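Tourism Products and Distribution
Unit 5: Selling the guided walk

Handout to go with the session notes. Bring it again in November, when we return to pricing.

1. What the product is

A guided walk is a service sold by the seat and used up at a fixed time. If the walk leaves with four empty places, those four places can't be sold the next day. In that respect it works like a hotel night or a bus seat.

The costs behave differently, though. A bus has fuel, a driver and a vehicle to pay off. A walk has the guide's fee, a permit in some towns, booking commission and very little else. Most of the cost is fixed once the guide has been booked, and the extra cost of one more guest is close to zero until the group gets too big to hear.

2. Worked case: Zusville old town walk

Zallel is a small operator with one product in Zusville, a walk of 2 hours through the old town. Its figures for one month:

Guests: 233
Price per guest: $15
Guide fee, all departures: $1,200
Permit for the month: $300
Commission paid to booking sites: $699

Income is 233 x 15 = $3,495. Costs are 1,200 + 300 + 699 = $2,199. That leaves $1,296 before office costs and tax.

The commission line is the one to look at. It comes to 20 percent of income, and Zallel paid it on every guest, including people who walked up to the meeting point and were told to book on a phone. Direct bookings would have cost less, but the company's own site didn't show live availability. Guests went where they could see a free place.

3. Channels

Direct: own site, phone, walk-up. No commission, but the operator has to be found first.

Booking sites: wide reach, quick payment, commission on each sale. Reviews stay with the site if the operator leaves.

Hotels and visitor centers: small volume, often steady through the winter. Casstead visitor center takes a flat fee per month for rack space and doesn't handle payments – check this before you put it in a channel plan.

Ground handlers: they buy a whole departure for a group. The price per head is lower and the date is certain. Šimek, the handler in our reading, asks for a confirmed guide name before it pays a deposit.

4. Group size

Zusville guests complained most when they couldn't hear. Zallel's answer was to cap the group and add a second departure in the busy weeks. A second departure means a second guide fee, so it only pays once enough guests are being turned away. Work out that number for yourself using a fee of $60 per departure, and remember to take off the commission first. 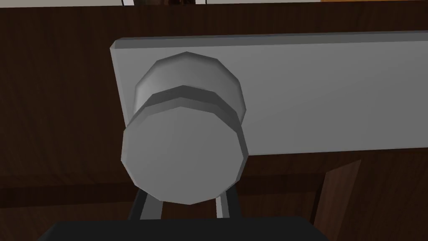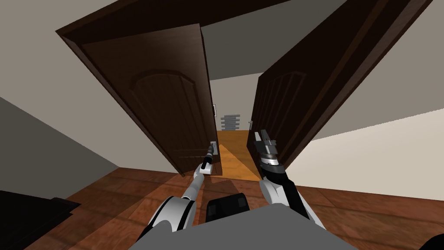
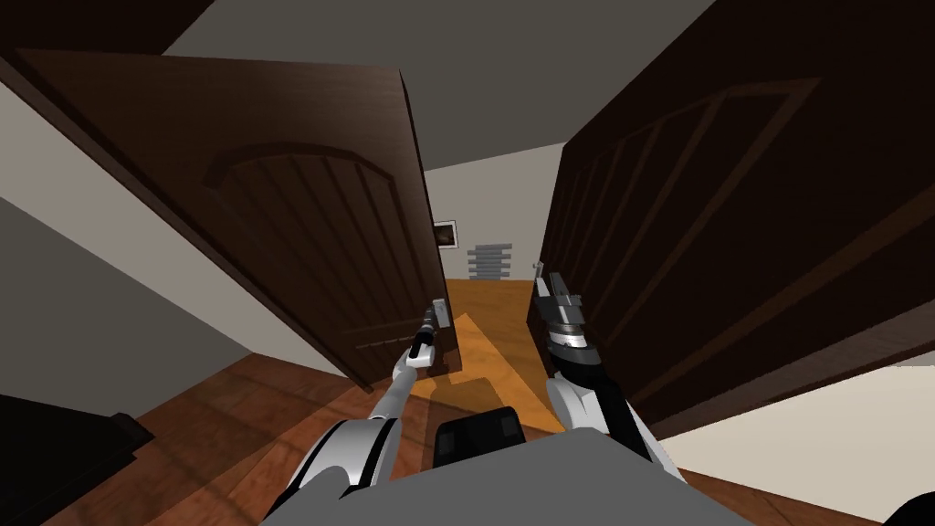
5. For next time

Read the chapter on cancellation terms. Then write one page comparing a free cancellation policy with a non-refundable one for the Zusville walk. State who carries the loss in each case and when the operator gets its money. Use the figures in section 2 and show your working.

Comments

Is the permit paid per guide or per company? The reading says one thing and the slides say another.

Per company in the Zusville case. Use the $300 as given.

I got six guests for section 4: $12 after commission, and 60 divided by 12 is 5, so the sixth is the first one that makes money. Same as anyone else?

Yes, same. I forgot the commission the first time and got four to break even.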